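Workshop and Garage board
Thread: What do you lot use as a bench mat?

kandico_shed
April 8, 2019
Redoing the bench in the garage before winter. The top is melamine, bright white, fine for paperwork and terrible for anything small. Screws roll, glue stains it, and anything with a sharp corner leaves a mark. I'm after a mat that will take clock and gearbox work, mostly old kitchen timers and the odd fishing reel. Bench is 2000 mm long and I don't need to cover the lot. Budget is modest. What are people using?
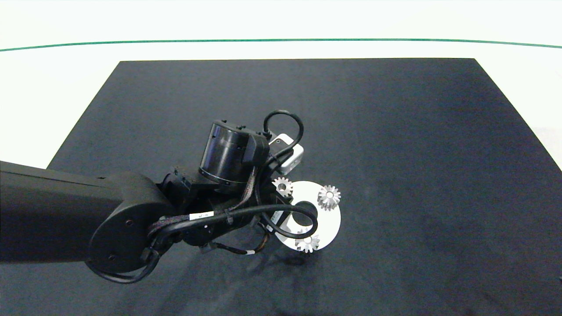
nurusside
Rubber, every time. Get the plain black stuff sold by the metre, 6 mm if your bench is uneven, and cut it with a long blade against a steel rule. I've tried cork, felt and a bath towel. Cork crumbles into the works and felt grabs every burr. Small gears like the three on that round plate show up well against black, and you can still find one when it gets away from you. Pale plastic parts are easy too. The only thing I lose on mine is black circlips.

Prenura
Disagree on black. I do a lot of blued steel screws and they vanish. I went to mid grey two years ago and my eyes are much better for it, especially at night under a fluoro. Grey shows less dust as well. It does have to be matte. A glossy one throws the lamp straight back at you.
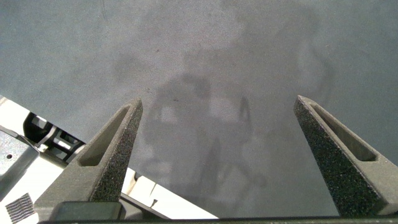 Re: What do you lot use as a bench mat?

nurusside
Fair point about blued screws, but grey is no good for aluminium or zinc, and that's half of what is in a fishing reel. Depends what you pull apart.

kandico_shed
Reels are mostly brass and aluminium, so it sounds like darker suits me. Does the rubber smell? The garage opens onto the laundry and I'll hear about it.

Priedītis
The cheap stuff smells for weeks. Hang it over the fence on a few dry days first, colour side down so it doesn't fade. Wash it with dish soap and let it dry flat. Don't use metho or brake cleaner on it, mine went patchy and sticky in one corner and never came good.

Prenura
Metho has never hurt mine. Brake cleaner, yes, that will wreck it.

Priedītis
Then yours is a different rubber. I'd still test a corner.

nurusside
Whatever colour you pick, leave a strip of white bench at the back. Handy for the parts tray and for pencilling notes. A shallow dish or plate on the mat stops the little bits wandering.
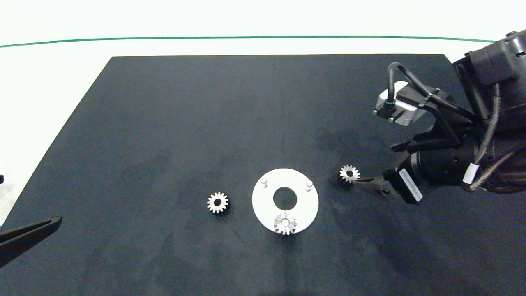

Re: What do you lot use as a bench mat?

kandico_shed
Thanks all. Found an offcut of black at the rubber place for $27, a bit over a metre long, matte on one side. It's on the fence now. I'll do a corner test with the metho on the weekend and post how it goes.

Prenura
Put some weights on the corners when you bring it in. Mine came rolled and the ends kept lifting until November.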